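Notes for session four: painters who moved
30 Oct 2021 | Aitana Aguirre

We use cookies to remember your settings. Accept | Manage

Right, last time we got as far as Kushnir stepping off the boat at Troltport with two trunks and a letter of introduction to a man who had already left town. I'm going to pick up there, so have your reading handy (the letters, not the biography - the biography is lovely but it gets the early years in a muddle).

The first thing I'd like you to notice is how little Kushnir paints in that first year. We have 59 sketchbook pages and hardly any oils, and most of the pages are food, crockery and whatever was on the table. I used to skip these! Now I think they're the best way in, and I'd start with the kitchen studies before you go anywhere near the big harbour pictures.
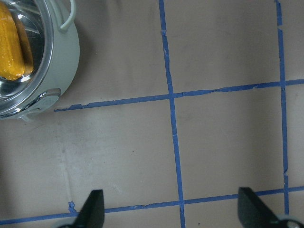 Metal pot with a bright yellow shape inside.

Then comes the move inland to Plendach in June, and the colour changes almost at once. The greys go, the ochres arrive, and the shadows turn violet. Critics at the time put this down to the local light, and the letters do talk about the light a great deal, but they also talk about money. Kushnir was buying cheap pigment from a sign painter, and he only stocked so many colours. Keep both explanations in your head for the essay.

The Trerkine murals are the part everyone knows, so I'll be quick. There were 339 preparatory drawings, of which some 100 survive, and they show the market figures being moved about again and again until the crowd reads as one long shape. Look at the hands in particular. I could go on about those hands all afternoon (last year I did, sorry).

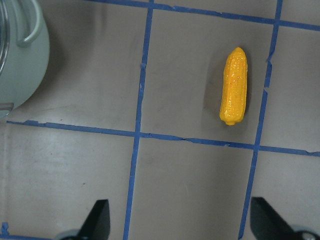

Do I need to have seen the murals in person to write about them?
The reproductions in the course reader are fine for the essay, so long as you say which plate you're using and don't make claims about surface or scale that you can't check.

For next time please read letters 12 to 20 and bring one still life, by anybody, that you'd put next to a Kushnir kitchen page. Postcards are fine, and so are photocopies.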